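I've covered the Bokden county court long enough to have a favorite bench (second floor, by the radiator), and I can tell you the mood there this February was grim. Two years ago the new council swept in promising to clear out the old magistrates and finally give people like us a hearing before our hair turned gray. I voted for them! I even put a sign in the yard.

So what did we get? A new screening panel, a very nice website, and 1,270 cases still waiting for a first date. The panel was supposed to look at 24 sitting judges. It has finished with 2 of them, and both kept their seats.

The one fight everybody in town can recite is Stumaletti against Biltemeck, a boundary quarrel over a strip of gravel behind the cannery. It has been postponed so often that the clerks say the name like a weather forecast. Meanwhile smaller stuff, evictions and unpaid wages mostly, sits in the same pile and gets no press at all, including from me, and I'm sorry about that.

Over in Egan they did it differently. They hired night clerks first, opened the courtroom on Saturday mornings, and left the big speeches for later. I drove out to watch and came home jealous. The hearings were short, people knew when to show up, and the parking lot had 200 spaces, which I realize is a petty thing to envy.

The council says our own reform bill comes back for a second vote after the recess. I'll be on my bench, with a thermos.

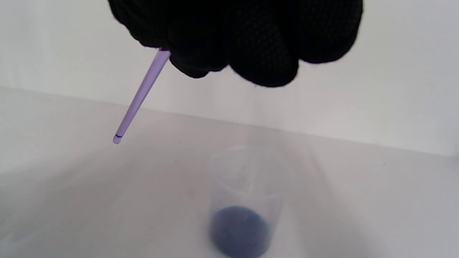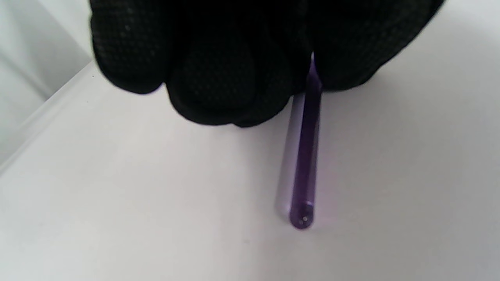
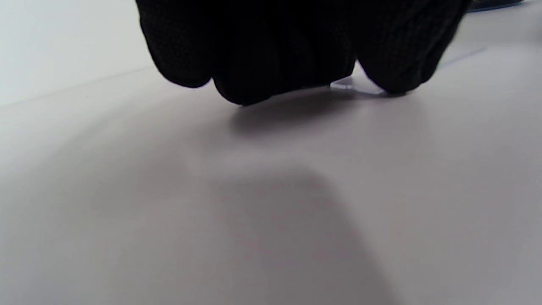

A hand in a black knit glove, three views.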